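Buscar Buscar en la revista

El concurso de cocina que me tiene pegada al sofá

Empecé a ver «Troltcombe» por culpa de una gripe y ya no hay quien me saque de ahí. Son 11 concursantes encerrados en un pueblo costero con una sola cocina, 40 minutos por prueba y un presupuesto ridículo. ¡Y qué reparto! Mi favorita es Princess Aquino, que en el primer episodio quemó la salsa, se rio en la cara del jurado y se llevó la ronda con un arroz improvisado.

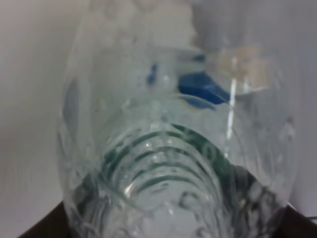 El duelo que lo cambió todo

El episodio del viernes fue una maravilla. Joaquim Ramalho, el veterano callado que llevaba semanas escondiéndose en mitad de la tabla, eligió a Princess como rival – ¡a Princess, su única aliada! – y soltó una frase que ya es historia en mi casa: «Prefiero perder contigo que ganar con cualquiera». Lloré, claro. Mi hermana me llamó llorando también, y estuvimos media hora discutiendo si aquello era cariño o pura estrategia (yo digo cariño, ella se equivoca). 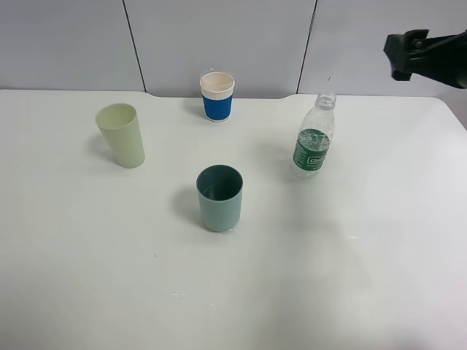
Lectura: 2 min

Lo que más me gusta es que el montaje deja respirar a la gente. Hay silencios, hay bromas malas, hay una discusión larguísima por una cebolla que vería otra vez entera. La final llega en noviembre y ya tengo avisadas a mis amigas: traen la cena ellas, que yo no pienso levantarme. Si gana Joaquim, lo aceptaré con elegancia. Si gana Princess, me van a oír desde la calle.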